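Bedding Layers and Bed-Making Effort in Small Rental Bedrooms
Project report, Household Textiles and Interior Practice
Submitted by Halfdan Overgaard
2020-07-08

1. Introduction

Bedding in student rentals is usually chosen by the tenant, while the bed, the walls and the door are supplied by the landlord. The tenant therefore has control over the textiles and very little else. This project looked at how the choice of top layers affects the work of making a bed, and how the finished bed sits against the fixed colours of the room.

The work was carried out in one bedroom of a shared house in Flikurcombe. The brief set by the department asked for a single room studied closely over a short period. A wider survey was considered and dropped at the proposal stage.

2. Materials

Three bedding arrangements were used. Arrangement A was a plain doona in a cotton cover. Arrangement B was a patchwork-patterned quilt laid over a top sheet. Arrangement C was the same quilt with a fluffy cream blanket added. The fitted sheet was the same in all three.

The quilt was bought second-hand at the Perkisum market and had no care label. It was washed once on a cool cycle before the trials and line dried. The blanket was new and was washed separately. It shed a quantity of lint in the first wash, which was cleared from the filter and was not measured.

The combined purchase cost of quilt, blanket and fitted sheet came to 100 dollars, against a budget of the same amount. Pillowcases were already in the house and are excluded.

3. Room conditions

The room has pale walls and a grey-mauve door. Neither could be repainted under the lease. The bed position was also fixed, as the only double power point is on the bedhead side. Colour judgements in Section 5 were made in daylight with the ceiling light off.

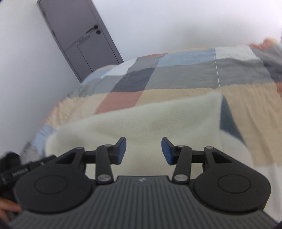 Figure 1. Patchwork-patterned quilt and cream blanket, Arrangement C, with the walls and door behind.

4. Method

Each arrangement was made up nine times from a stripped-back state, in which the top layers were folded down to the foot of the bed and the fitted sheet was left in place. A trial was complete when the top layer reached the pillow line and the overhang on both long sides was even to the eye. Time was taken with a phone stopwatch. Corrections were also noted, a correction being any return to a side of the bed already dealt with.

Overhang was checked with a fabric tape at the midpoint of each long side. The target was 430 mm, set by the height of the mattress top above the carpet less a small clearance. The quilt met this on both sides when centred. The doona fell short of it on both sides, so for Arrangement A only evenness was assessed.

The order of trials was rotated to reduce the effect of practice. All trials were done by the author, so the times cannot be taken as typical of other people.

5. Results and discussion

Arrangement A was the quickest in every rotation. The doona could be shaken out from the foot of the bed and seldom needed correction. Its filling tended to migrate to one end of the cover, and redistributing it was counted as part of the trial.

Arrangement B was slower. The pattern acts as a grid, and any rotation of the quilt is obvious where a row of patches runs out of parallel with the mattress edge. Most corrections were of this type. On the other hand, the pattern made centring easier, as a chosen row could be lined up with the middle of the bedhead.

Arrangement C took the longest. The extra time went mainly into the blanket, which gripped the quilt beneath and dragged it out of line when pulled sideways. Lifting the blanket clear and lowering it gave fewer corrections than sliding it. This technique was adopted from the fourth trial onward, and the earlier trials have been kept in the data.

Total time across all trials was 1,241 seconds. The per-trial sheets are in Appendix 1.

On appearance, the cream blanket was judged the closest match to the walls. The door is the strongest fixed colour in the room and suits a muted quilt better than a bright one. Housemates shown Arrangements B and C were divided.

6. Limitations

One room, one bed size and one person were used. Laundering effort was left out, although it would probably favour separate light layers over a doona. A repeat in September, using a queen bed at the Cenden residence, has been proposed to the supervisor.

Appendix 1. Trial sheets
Appendix 2. Receipts and wash log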